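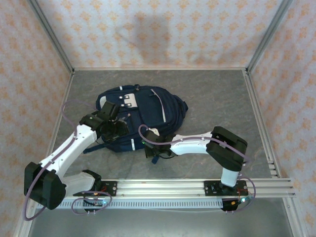

Souad Slaoui m'écrit que la formule de demi-pension n'a plus guère de sens pour le voyageur qui se déplace chaque jour, et qu'elle regrette d'y avoir souscrit pour l'ensemble de son séjour à Plaltside. Elle ajoute que les horaires du dîner, fixés entre dix-neuf heures et vingt heures trente, l'ont contrainte à écourter deux excursions, et que la réception n'a pu lui proposer ni report ni panier-repas.

Son message appelle une réponse plus développée que celle que j'aurais pu lui adresser en privé, car plusieurs lecteurs m'ont soumis des observations voisines depuis la parution de mon billet sur les pensions de la côte.

Il convient d'abord de rappeler ce que recouvrent les termes. La demi-pension comprend ordinairement la nuitée, le petit-déjeuner et l'un des deux repas principaux, le plus souvent le dîner. Les boissons n'y figurent pas, sauf mention expresse. La pension complète ajoute le déjeuner, servi sur place. Quant à la formule dite « tout compris », elle varie tellement d'un établissement à l'autre qu'il serait imprudent d'en donner une définition générale : j'ai connu des maisons où le café de l'après-midi était facturé et d'autres où l'on pouvait emprunter une barque sans supplément.

À Plaltside, la situation présente certaines particularités. La station s'étire le long d'une baie assez étroite, et les hôtels se répartissent entre le front de mer et le quartier haut, que dessert une navette. Les établissements du front de mer pratiquent presque tous la demi-pension pendant la saison. Ceux du quartier haut louent plus volontiers la chambre seule, avec petit-déjeuner en option. La différence de tarif, à confort comparable, peut surprendre. Pour mon propre séjour, en mars, l'hôtel Belkadi m'avait proposé une chambre double en demi-pension au prix de 2898 pour la semaine ; la même chambre, petit-déjeuner seul, revenait à 2539, dans la monnaie locale. L'écart m'a paru modeste au regard du prix des restaurants du port, et j'ai retenu la première formule.

Je ne l'ai pas regretté, mais je dois préciser que je voyageais avec Isamu Ogura, dont le genou interdisait les longues marches, et que nous étions rentrés chaque soir bien avant l'ouverture de la salle. Notre cas diffère donc sensiblement de celui de Mme Slaoui.

La table du Belkadi mérite par ailleurs quelques réserves. Le potage est excellent et servi très chaud. Les poissons sont préparés avec sobriété, ce que j'apprécie. En revanche, le buffet des entrées n'a pas varié durant les quatre premiers soirs, et les desserts m'ont semblé provenir de l'extérieur. Le service reste attentif, quoique lent le samedi, lorsque les arrivées et les départs se croisent. Une table près des fenêtres se réserve au petit-déjeuner pour le soir même – la direction ne l'annonce nulle part, il faut en faire la demande.

Oľga Kadlec, avec qui j'ai correspondu à ce sujet, défend la position inverse. Elle descend depuis plusieurs années au Clornel, dans le quartier haut, en chambre seule, et dîne chaque soir dans un lieu différent. Elle signale que les petites salles situées derrière l'ancien marché servent jusqu'à vingt-deux heures, que la carte y est courte et que les portions y sont généreuses. Elle reconnaît néanmoins que la navette cesse de circuler à vingt et une heures trente et que la remontée à pied, par l'escalier, demande à peu près 2 kilomètres de patience. Les personnes chargées ou accompagnées d'enfants en tiendront compte.

Le Clornel n'offre pas de vue sur la mer, à l'exception des chambres du dernier étage. Les lits y sont fermes, les murs peu épais. On y trouve une bibliothèque de prêt, une bouilloire dans chaque chambre et un petit salon où il est permis d'apporter son propre repas, disposition assez rare pour être relevée. L'accueil ferme tôt ; en cas d'arrivée tardive, il est nécessaire de prévenir la veille par téléphone, les courriels n'étant pas toujours relevés en fin de journée.

Une troisième adresse m'a été recommandée par Wael Abdel Hamid : le Plirton, à la pointe de la baie. Je n'y ai pas dormi et ne puis donc en rendre compte que d'après une visite. Les chambres que l'on m'a montrées étaient spacieuses et calmes. L'établissement pratique une formule intermédiaire, sous la forme d'un carnet de dîners utilisables à la date de son choix, sous réserve d'en informer la salle avant midi. Les repas non consommés ne sont pas remboursés, mais ils peuvent être cédés à un autre client ou convertis en déjeuner. Cette souplesse aurait vraisemblablement convenu à Mme Slaoui. L'éloignement du port constitue la contrepartie, de même que l'absence de commerce à proximité immédiate.

Sur le point précis du panier-repas, j'ai interrogé la réception du Belkadi par écrit. Il m'a été répondu que celui-ci peut remplacer le déjeuner en pension complète, sur demande formulée la veille, mais qu'aucune substitution n'est prévue pour le dîner. La règle figure dans les conditions de vente, à la rubrique des repas. Je ne saurais donc reprocher au personnel de l'avoir appliquée, tout en estimant qu'elle devrait être rappelée au moment de la réservation, et non découverte sur place.

Aux lecteurs qui préparent un séjour, je suggère de poser par écrit les questions suivantes avant tout versement : les horaires exacts du dîner, la possibilité de renoncer à certains repas, le prix des boissons à table et le sort des repas manqués en cas d'arrivée tardive. Les réponses obtenues sont parfois plus favorables que les conditions publiées, surtout hors saison. Il est également possible, dans plusieurs maisons du front de mer, de réserver en chambre seule et d'ajouter le dîner au jour le jour ; le supplément unitaire est alors plus élevé, mais la liberté demeure entière.

Xiuying Zeng me demande enfin si les régimes sans gluten sont pris en compte. Au Belkadi, ils le sont, à condition de les signaler lors de la réservation puis de nouveau à l'arrivée. Pour le Clornel, la question ne se pose qu'au petit-déjeuner, et je n'ai pas d'information certaine. Je compléterai ce billet dès que la maison m'aura répondu.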